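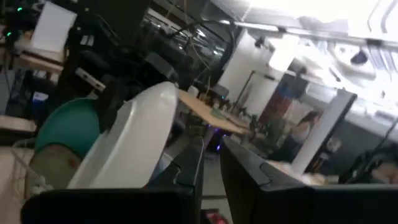
Cable drop over a shared bench – how do you keep it tidy?

ferrule_31
Posted Wednesday, 7:42 a.m.

Workshop question. We have a wood-top table with what may be a chair near it, and the cables come down to it from overhead. Everything black, all of it hanging in one tangle, plus one thin yellowish wire that I have not traced yet. The equipment sits to the side of the table, also dark, so finding a given lead by eye is slow.

I want the cables off the line between the chairs and the table. Options so far:

Risberg overhead tray, bolted to the existing structure.
Witalo spring arm, one per bundle.
Hook-and-loop ties every 11 inches and nothing else.

Ceiling is high enough for any of them. Leads get swapped often, at least twice a week.

dropceiling
Posted Wednesday, 8:15 a.m.

Tray. Ties alone only turn a loose tangle into a stiff one. Run everything horizontal until it is directly over the device it feeds, then drop it vertically. Leave a service loop in the tray, not at the bench.

Trace the yellow wire before you move anything.

m_okello
Posted Wednesday, 8:50 a.m.

Disagree on the tray if leads change twice a week. You will be on a ladder each time. By the second month people stop using the tray and throw the new cable over the top of it. We had a Risberg in our old room and that is how it ended up.

Spring arms are better for anything that moves. For fixed power, use a tray.

dropceiling
Posted Wednesday, 9:04 a.m.

That is a discipline problem. An open-sided tray can be loaded from the floor with a pole.

Benedita Quintela
Posted Wednesday, 9:31 a.m.

Two separate jobs are being mixed here. Sort the leads first: permanent power, permanent data, temporary. Only the first two belong overhead. Temporary leads should come from an outlet strip under the table edge and go back on a peg when they are not in use.

Label both ends. White heat-shrink on black cable reads well from a seated position. Flag labels catch on chair backs.

Also check the chairs. A molded shell with a high rounded back will hook any loop hanging below shoulder height. We set our minimum clearance at 31 inches above the table top and the snagging stopped.

ferrule_31
Posted Wednesday, 12:20 p.m.

The sorting makes sense. My estimate is that half of what hangs there is temporary, or was when it was put up. Is 31 inches to the lowest point of the loop, or to the tray?

Benedita Quintela
Posted Wednesday, 12:38 p.m.

Lowest point of the loop. Measure with everything plugged in.

m_okello
Posted Wednesday, 1:10 p.m.

Under-table strips collect dust and get kicked. I would put the strip along the back edge, facing up, with covers. Ferreira makes one with hinged lids. The lids are stiff for the first week.

benchrat
Posted Wednesday, 2:26 p.m.

Facing up is a bad idea on any table where people also put cups. Covers get left open. Mount it vertically on the rear face – spills run past it and you can still reach it from a chair.

m_okello
Posted Wednesday, 2:41 p.m.

Fair. Vertical, then.

ferrule_31
Posted Wednesday, 4:55 p.m.

Plan for now: pull the temporary leads, trace the yellow wire, label what is left, then price the Risberg for power and data only. Strip goes on the rear face. The Dundura clips were also suggested to me offline, if anyone has used them on round conduit.

benchrat
Posted Wednesday, 5:12 p.m.

They hold on square section. On round conduit they rotate under load. Use a saddle clamp.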